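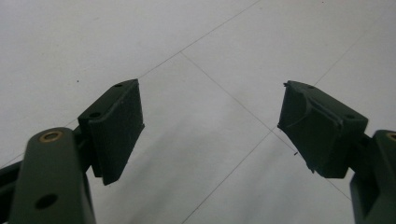

Words by Baiba Vītola, for young readers

Search Plirine
Type a word and press Go

Why Is a Tile Floor Made of Tiles?

Take off one sock and put your bare foot on a tiled floor. Brrr! Now put the same foot on a rug. The rug feels warmer, doesn't it? And yet if the two have been in the same room all night, they are very nearly the same temperature. I'll come back to that, I promise, but first we have to start with mud.

Many floor tiles, and quite possibly the ones in your own kitchen or school hallway, begin as clay, the same sort of stuff you squash and roll in art class (only a good deal cleaner and smoother). A big press squeezes it flat. Then the tile is dried, and after that it goes into a kiln, a very, very hot oven. Your oven at home would never manage it. In the kiln the tiny bits of clay join together and become hard, and you can't turn them back into mud again, no matter how much water you pour on them.

So why not make one giant tile, as big as the whole room? Well, think about carrying it up the stairs! Think about getting it through the door! A huge thin sheet of baked clay would also be very easy to crack. Little tiles are easier to carry and easier to bake, and if somebody drops a hammer on one, you only have to change that one.

When I was small, my neighbor Ott Pärn was laying a floor and let me hand him the tiles. He put little plastic crosses at the corners to keep the gaps even, and once the glue was hard he filled the gaps with a paste called grout. Grout helps keep dirt and crumbs from settling down between the tiles. I got it in my hair - it does not come out nicely.

Floor tiles come in every color you can think of. Light gray, like the floor at the top of this page, is one that lots of people pick. If you look at a pale floor on a bright day, you may spot soft shadows on it, sometimes with a bit of blue in them.

Now, about that cold foot. Your foot is warmer than the floor, so heat moves out of you and into whatever you stand on. Tile carries heat away quickly. A fluffy rug is full of trapped air, and air is slow at it, so your toes stay cozy for longer.

Try it yourself: stand with one foot on tile and one on a rug or a folded towel, and count to 20. Which foot wants its sock back first?

More to read
Why do bathroom mirrors fog up?
What is inside a brick?
How does a mop hold water?
Where does dust come from?

Contact Plirine | © Plirine | Back to top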